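Interim Report to the Luo Fund
Project: Household demonstrations for two-armed robots
Grantee: Unirska Robotics Group
Prepared by: Petro Tkachuk, project lead
Period covered: through the end of August

Where we stand

We now have 321 accepted demonstrations in the shared store, all of them recorded in simulation with a person driving both arms. When I wrote the proposal I expected us to be fighting with the software at this point, so I'm very happy to be writing about data. The loft apartment is our main room and it has held up well through weeks of daily use. The operators like working in it, and it gives the learning system a proper home to deal with: furniture to reach across, chairs in the way, a sloped ceiling with a big window in it.

A further 57 recordings were turned down at review. Most of those came from the first stretch, before we had settled how an episode should begin. They're kept in a separate folder with the reviewer's notes, and I'd like to go back to them when we look at teaching the system to recover from mistakes.

How a session runs

An operator sits down with the two hand controllers, loads the room and gets a one-line instruction, for example "move the apple to the plate." We record the head view, the view from each wrist, the joint positions, the gripper openings and the instruction text, all on one clock. The wrist views were the part I worried about most. They swing around a great deal as the arm moves, and for stretches of an episode they may have no work object in them at all. We decided early on to keep those stretches. A robot in a real kitchen will spend plenty of its time looking at walls, and the model should learn to carry on through it. 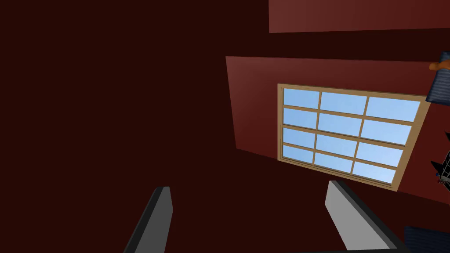
Gripper view in the loft room, with the fingers open and the window beyond them.

Review happens the next morning. Two people watch each episode at double speed and mark it accepted, rejected or to be trimmed. If they disagree, I watch it as well. This is slower than the automatic check we proposed, but it has taught us more about our own instructions than anything else we've done. "Put it near the plate" turned out to mean something different to every operator! We rewrote the instruction list in July and the disagreements dropped off sharply.

What changed since the last report

The biggest change is that we moved from single-arm to two-arm episodes. In the first batch, operators used whichever arm was closer and left the other one parked. The resulting policy did the same and never learned to use its second arm. Now both arms are live from the first second, and the instruction list has a section for tasks that span the dining table and the sofa. 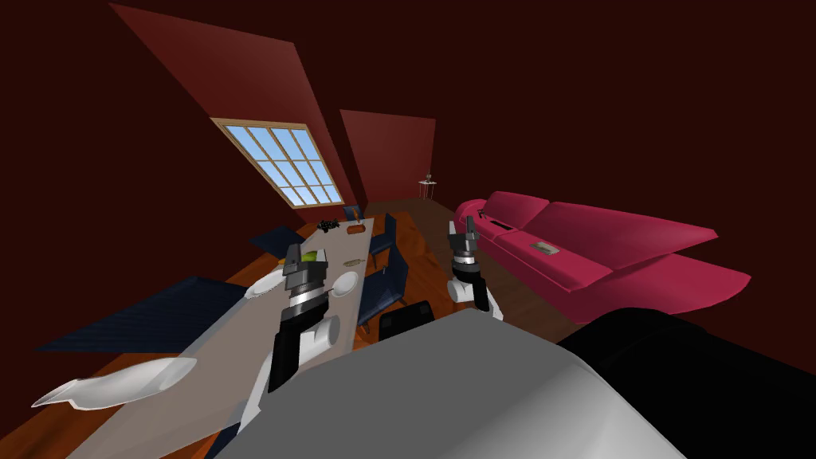

Starting poses got a good deal of attention too. We had been beginning every episode from the same neutral pose, and the trained model was lost whenever it started from anywhere else. The Cundeck controller software now picks a fresh pose for each arm within safe limits and shifts the body a little as well, so the operator has to find their bearings before doing anything. They grumbled for a day and then began competing over who could recover fastest. Episodes got slightly longer, and in the small comparison we ran, the policy trained on the varied starts was clearly the steadier one.

We also changed how the tabletop is laid out between episodes. Food and tableware are drawn from a list and placed by the software, with a check that nothing ends up inside anything else. The furniture stays put for now. I'd like to vary that next, and the room files already allow it.

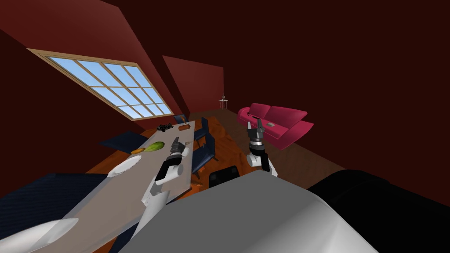 Both arms at work in the loft: the left over the dining table, the right reaching toward the sofa.

Difficulties

Small flat things are hard. Operators can pick them off the hard tabletop with patience, but on a soft seat the simulated contact is jumpy and the object sometimes skates away from the fingers. Stoltier, who supply our physics package, sent a fix that helps on the table and does less on the sofa. Until it's better, we are holding the sofa pickups out of the main set and using that area for reaching and placing only.

Depth is the other trouble. From the head view it's easy to believe a gripper is over an object when it is well short of it. We added a second window on the operator's screen with the wrist view enlarged, and new operators now get up to speed much sooner.

Staffing and spending

We have 2 full-time operators and a part-time reviewer. Spending is in line with the budget except for storage, where the extra wrist streams cost more than planned. I've covered the difference from the travel line and don't need a change to the award.

Next period

- Record 50 further two-arm episodes with the furniture moved between sessions
- Retest sofa pickups when the next physics update arrives
- Train on the full accepted set and compare against the single-arm baseline
- Send the Fund a sample package with the instruction list and review notes

I'd be glad to set up a call where your staff can try the controllers themselves. It takes a few minutes to get the hang of, and we can load the loft room for you to practice in.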